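**Report on a visit to the Remmont manipulation laboratory, Britside**
July 1, 2021

The visit was arranged to see the method behind the Neveo study at first hand, ahead of our decision on whether to repeat part of it in August. Our party was met at the Britside entrance and taken directly to the laboratory on the second floor. The program ran through the morning, with a short talk, two hours at the workstations and a discussion over lunch.

The study asks a fairly plain question. When a two-armed robot is taught a household task by recorded human control, does it help to include recordings in which the operator makes a mistake and puts it right? Most groups discard such recordings. The Remmont team kept them, marked the point at which each correction began, and trained a second version of the controller on the full set.

The talk set out the figures. The team recorded 111 demonstrations of desk-tidying tasks, of which 30 contained a marked correction. Each version of the controller was then tested on 8 arrangements of objects that had not been used in training. The version trained on the full set finished 5 of them; the version trained only on the clean recordings finished fewer, and tended to stop altogether once a grasp had failed. The team was careful to say that 8 arrangements is a small test, and that the Medeiros scoring sheet, which gives no credit for a partly finished task, may hide some of the difference in both directions.

Members of our party asked how the start of a correction is decided. It is marked by hand after the session, by a person other than the operator. Two markers do not always agree, particularly when the operator slows down before letting go of an object. Where they differ, the earlier mark is used. We consider this the weakest part of the method and have asked for the marking guide in writing.

At the workstations, most of the discussion concerned soft items. Cloth was said to account for a large share of the corrections, as it folds over itself and offers no fixed edge for the gripper to meet.
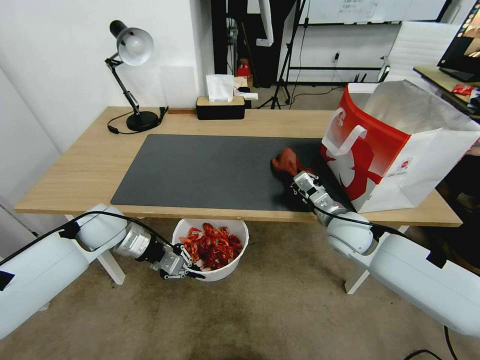

Rigid items gave less trouble in the team's account, although a container placed near the front of the desk could force one arm into an awkward reach. The layout of the desk is changed between sessions for this reason. Lighting is left as it is – a choice we questioned, and which the team defended on the grounds that homes are not evenly lit either.

Over lunch it was agreed that Remmont will share the recordings and the marking guide, and that we will supply our own test arrangements without showing them to the team beforehand. The cost of shipping a second pair of arms to our site was raised and left open. A further call will be held once the guide has been received.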